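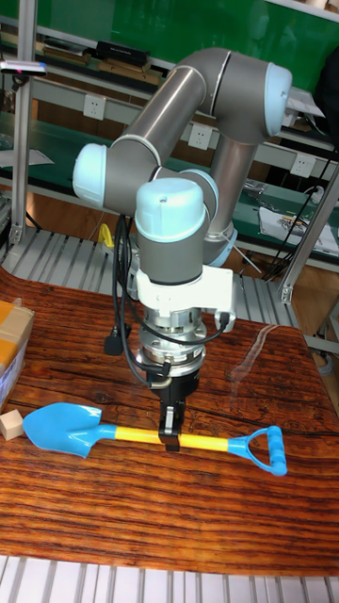
Opening. Our talk is about teaching a secondhand arm to tidy a table, a job any of us could do in the time it takes the controller to boot. Say hello, say we're from the shared workshop in Brudville, thank Skominham for the projector. Then start with the part people see, the last few inches. On the slide the two fingers are astride the yellow handle of a toy shovel, near the middle of the shaft, and that was a choice we argued over for most of the winter. Pause for anyone who wants to say "just use the D handle". Someone will.

Slide 2, why a shovel. It's long, it's light and one end is nothing like the other. Pick it up too near the blade and the handle swings down; too near the handle and the blade does. The wooden cube is the easy job. You start on cubes, feel clever for a week, then try anything with a handle.

Slide 3, money. The arm came out of a factory clearance and cost us £1211 with the controller, which I'm told is a bargain by people who didn't have to carry it up the stairs. Don't read out the table. Mention that the cabling cost more than we budgeted, as the budget for cabling was nil.

(If running late, skip to slide 5.)

Slide 4, software. Curnel is the bit that moves the joints, Tsai is the bit that decides where to. We wrote both and named both, and I would now do one of those differently. Curnel is boring and has been running since January. Tsai is roughly 4000 lines, a good part of them undoing what the other lines did. Explain the log: each attempt gets a row, even the embarrassing ones. We're on 3321 rows. Of those, 439 are marked "good lift", meaning the thing came up, stayed up and was put down on purpose. Wait for the laugh, then say the cubes are in that number too.

Slide 5, grippers. 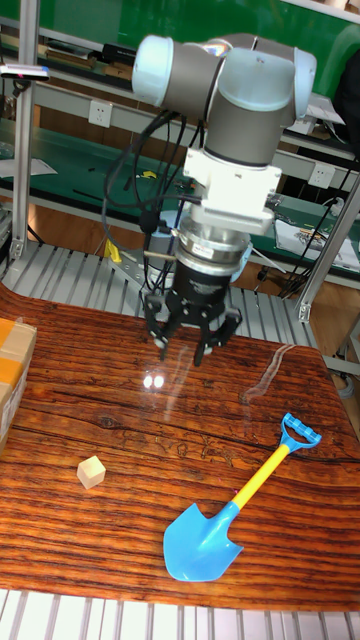
The three-fingered gripper over the table, holding nothing. Shovel to the right, cube to the left.

Talk about swapping. Both grippers hang off the same white bracket and silver ring, so changing over is a matter of bolts, one plug and remembering to tell Tsai. Forgetting to tell Tsai is how we learned about the emergency stop. Two fingers are better on the shaft. Three are better on anything lumpy, and slower, and they look marvellous, so visitors always ask for three.

Point out the tabletop. We like the wood pattern. The overhead camera does not. All those dark streaks run along the table like so many thin brown shovels, and where the shine catches the lights there are white patches that Tsai has more than once tried to go round. A matt cloth would fix it. We have been about to buy a matt cloth for some time.

Also cables. Ours loop off the side of the wrist, and every so often a turn of the wrist pulls one tighter than it should be. Rule in the workshop: before a long run, walk the wrist to both ends of its travel by hand control and watch the loops. Takes a minute. Do say this bit slowly, people write it down.

Slide 6, what I'd do again. Slow speeds. Soft toys of the plastic sort before real tools. One person with a thumb on the stop, and that person not also holding the tea.

Slide 7, questions. Likely ones: can it dig (no), can it do laundry (no), can we come and see it (Thursday, from seven, ring the bell twice). Leave the log up on screen while people ask.

Print these notes | E-mail these notes

Comments (3)

benchmouse
Was at the back for this one. I did say "just use the D handle" and I stand by it.

Anonymous
Could you put the log up as a spreadsheet? More interested in the bad rows than the good ones.

oldsolder
Matt lining paper, wallpaper aisle, a few quid. You're welcome.

Related
Notes: Wiring a stop button you can find in the dark
Notes: Curnel, a dull controller for old arms
Skominham talks: spring list
Getting heavy things up the Brudville stairs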